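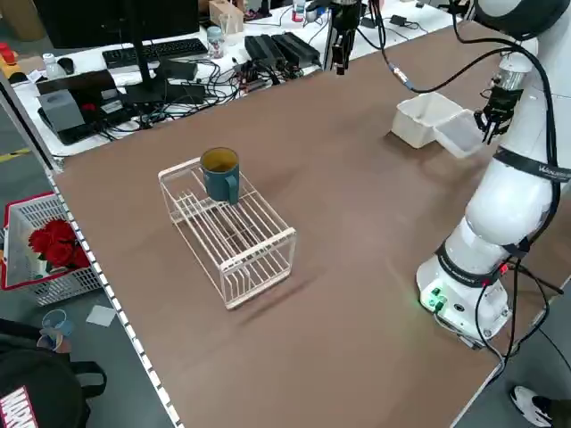 *Figure 7.1. Mug on a wire dish rack.*

# Chapter 7: Marking, and What Comes Back

**Before you read.** Find a piece of your own schoolwork that a teacher wrote on. If your family kept any, it will be in a box under something heavy. Read the teacher's comments first and then your own sentences. Write down which comments you could act on today, with no teacher in the room to tell you what was meant.

**Terms in this chapter:** marginal comment, end comment, marking code, turnaround, return lesson

**You will need:** a pen, one set of student work (the practice set in Appendix C will do), and a timer you're prepared to obey.

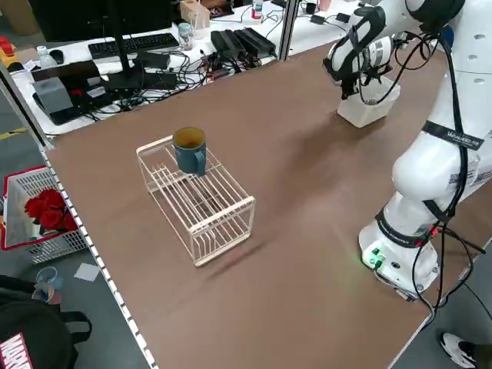 This chapter was written by Tyson Hawthorne.

My first set of essays at Leko Middle School was due back before winter break. I finished it on 24th December, at my mother's kitchen table, in green ink, having read somewhere that red was discouraging. The students got the essays in January. By then most of them had forgotten writing about the water cycle, and several had forgotten me.

I had written a great deal on those papers. "Expand." "Awkward." "Is this so?" One boy received the word "Hmm" four times on a single page. He asked me what grade a Hmm was. I told him it depended, and I have been trying to give him a better answer ever since.

This chapter is that answer, spread over five sections. It deals with written comments on written work: how many to make, where to put them, how fast to hand them back, and what the class should do in the lesson when they arrive. Grades get a chapter of their own, and they would gladly take over this one if we let them.

## 7.1 The size of the pile

Start with arithmetic, even if you went into teaching to get away from it. In my third year, when I worked in the Pandumura district, I kept every paper for one school year and went through the lot in August. I had written 3,000 comments. I know the number because I typed them all into a spreadsheet, a project I can't recommend to anyone with friends.

Of those, 1,369 were a single word or a symbol. I could no longer say what many of them had been for. One symbol looked like a small fish.

The rest were longer without always being better. "Good point, but develop this further" showed up in every class I taught and on every topic, including a labeled diagram of a frog. It sounds like advice. A student who knew how to develop the point further would most likely have done so the first time and saved us both the ink.

Now look at the other side of the desk. A student who gets a paper with twenty comments on it will do one of three things:

- fix the spelling
- look at the grade and put the paper away
- ask to go to the bathroom

Fixing the spelling is the best of these. It's also the least work, and we shouldn't be surprised that it's popular.

## 7.2 The McKinnon limit

In this book we use a rule called the McKinnon limit, after the staff room where it was first argued over. **Write no more than two comments on any piece of work under 300 words, and make each one something the student can do with a pencil in ten minutes.**

New teachers tend to dislike the rule. It feels like leaving the house with half the lights on. You will see a comma splice, you will have used up both comments, and you will have to turn the page.

Compare these two end comments, written on the same paragraph:

> Some nice ideas here but your argument needs more evidence and better structure. Watch your tenses!

> Your second sentence says the town "got worse." Add one thing from the article that got worse, and say when.

The first took less time to write. It could also be photocopied and attached to nearly any paragraph in the building.

**Try it.** Set your timer for fifteen minutes. Take the first five papers in Appendix C and comment on them under the McKinnon limit. If you write "Hmm," cross it out and start that paper again.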